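Visit report – Nukura open day, Uden
9 June 2019

Went up for the open day, mostly to get numbers for our August budget round. Short version: come with a list of your own produce, the price sheet is only half of it.

Kenza Ouali did the tour for our group. Packed, hard to hear at the back. First stop the fruit handling station, a gripper on a plain gray counter. 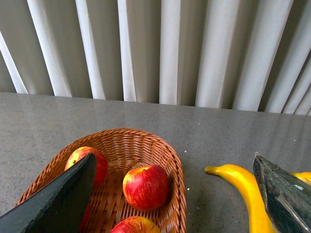
Apples in the basket, banana beside it, fingers over both.

Asked straight away about fingers. They're a wear part, budget 2 sets a year per arm, and they are NOT in the base quote. Neither is the wrist camera. Filip had both down as included so our draft is out already. Lead time on the arm is 10 weeks, longer if you order over the summer.

Also asked re training. One session on site is in the price, anything more is 2000 a day plus travel. Seems steep – Kenza said most customers manage with one, I'd still put a second day in the plan. Floor space we're OK, they want roughly 55 square feet with the guarding. Power no problem.
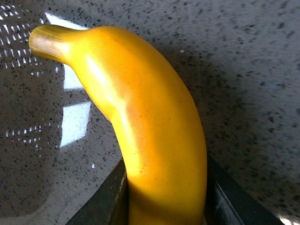 Banana held upright by its base at the fruit station.

Soft fruit is what we'd need to check before signing anything. They'll do a trial on your own stuff if you ship a crate, free for the first one. Should definately do that before August.

Zullach had a stand in the next hall, cheaper arm but service contract is compulsary from year one. Took their leaflet, didn't get a proper quote. Coffee was good, parking terrible.

To do – Filip to redo the draft with fingers, camera and extra training day as seperate lines. I'll chase Zullach for a price and book the trial crate.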